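Rechercher sur le site Rechercher OK

Détartrer sa cafetière filtre au vinaigre blanc (et retrouver un vrai bon café !)
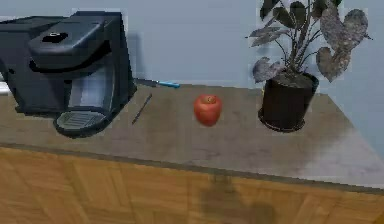
Cuisine & petit électroménager

Si votre café du matin met une éternité à couler et laisse un drôle d'arrière-goût, il y a de fortes chances que le calcaire se soit installé dans le circuit. Bonne nouvelle : ça se règle en une petite heure, presque sans effort, et le résultat dans la tasse est franchement spectaculaire. J'adore ce genre d'entretien, on appuie sur un bouton et la chimie travaille pour nous !

Ce qu'il vous faut
Du vinaigre blanc ménager, de l'eau froide, une éponge douce, une vieille brosse à dents et un filtre papier neuf. Si l'odeur du vinaigre vous rebute, l'acide citrique en poudre marche très bien aussi (2 cuillères à soupe par litre d'eau, bien dissoutes avant de verser). Vérifiez tout de même votre notice : certains fabricants n'acceptent que leur propre produit.

Étape 1 : vider et démonter
Débranchez la machine, jetez le vieux filtre et le marc, puis retirez le porte-filtre et la verseuse. Lavez-les à l'eau chaude savonneuse. Un coup de brosse à dents dans les rainures du porte-filtre, et vous verrez partir une pellicule brune assez tenace : ce sont les huiles du café, qui rancissent avec le temps.

Étape 2 : remplir le réservoir
Un tiers de vinaigre, deux tiers d'eau. Mon amie Hường Huỳnh, qui vit dans un coin où l'eau est terriblement dure, monte à moitié-moitié et s'en trouve bien.

Étape 3 : lancer, arrêter, attendre
Remettez verseuse et porte-filtre en place avec le filtre neuf, puis démarrez un cycle. Quand la moitié du mélange est passée, éteignez et laissez agir trente minutes. C'est la pause qui fait presque tout le travail, alors ne la sautez pas ! Rallumez ensuite et laissez couler le reste.

Étape 4 : rincer
Faites passer deux réservoirs complets d'eau claire, trois si vous sentez encore le vinaigre. Entre deux cycles, laissez refroidir une dizaine de minutes, couvercle ouvert.

À quelle fréquence ?
Tous les deux mois avec une eau calcaire, deux fois par an sinon. Je le fais en juin, avant les cafés glacés, et une autre fois en hiver.

Pour l'extérieur de l'appareil, un chiffon microfibre à peine humide suffit. Évitez les poudres abrasives, elles ternissent le plastique brillant et les rayures ne partent plus.

Traian Ardeleanu

Classé dans : Entretien, Café & thé, Astuces au vinaigre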